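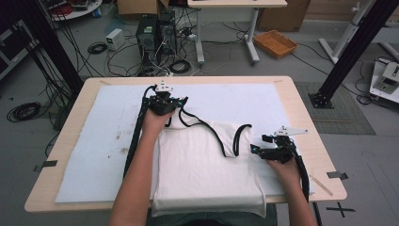

How do you fold a white T-shirt so it stays folded in the drawer? Lay it flat, smooth the body before you touch the sleeves, fold the sides in, then bring the bottom up toward the collar in two goes.

OK so that's the short version. Long version for the people who asked after the February post, typing this fast before I have to get the bus.

First thing – the surface. Do not fold on the bed. I folded on the bed for years and every shirt came out with a dent in it where the duvet sagged. A table is better. A table with something slightly soft on it is better again, because the cotton grips a bit and doesn't skate off when you pull the hem. A foam sheet is great for this. Mine is filthy by now, smudges all down one side, and I keep meaning to flip it over. White shirts and a grubby foam sheet, I know. Wipe it first. Let it dry. Then shirts.

Smoothing. From the middle out. Bottom half goes flat no problem, it's always the top that bunches, up where the collar and the sleeves all come together and there's too much fabric going in different directions. Take the shoulders and pull gently outward, both at once. If you pull one and then the other the whole thing twists and you start again. Ask me how I know.

Then sides in. Sleeve goes back on itself so it doesn't stick out past the edge. I used to fold the sleeve at an angle like they do in shops but it makes a lump. Straight back is fine.

Then up from the hem. Halfway, then half again. If it's going in a drawer standing up, do 3 folds so it has a bit of backbone. Thin shirts won't stand whatever you do. The Skesine ones I got last summer just lie down like a tired dog. The Zamach ones are heavier and hold a crease, though the collars have gone a bit wavy.

Long shirts are anoying. If the hem hangs off the near side of the table, let it hang while you do the top, then pull the whole shirt up before you start on the bottom. Otherwise you fold against the edge and get a line across the front.

Siobhán Ní Mhurchú emailed to say she rolls everything and gets 11 in a drawer that used to take half that. Fair enough. Tried it for a week. They unroll on me. Also I can't see what's what when they're all white, but that's my own fault for buying all white.

Other bits people asked –

Ironing: no. Fold them while they're just dry and still a little warm and most of the creases go.

Folding boards: had one, the hinge went, it's in the shed.

Stains: the yellow kind under the arms, soak overnight before you wash. I use the Ó Riain soap flakes from the hardware shop in Tarkside, takes 2 soaks if it's bad. Don't fold a shirt with a stain in it and think you'll deal with it later, it'll be in there till next year.

Pile of towels on the chair still to do. Fitted sheets are a seperate post and I'm not ready to talk about them yet. Bus in ten mins, gotta go.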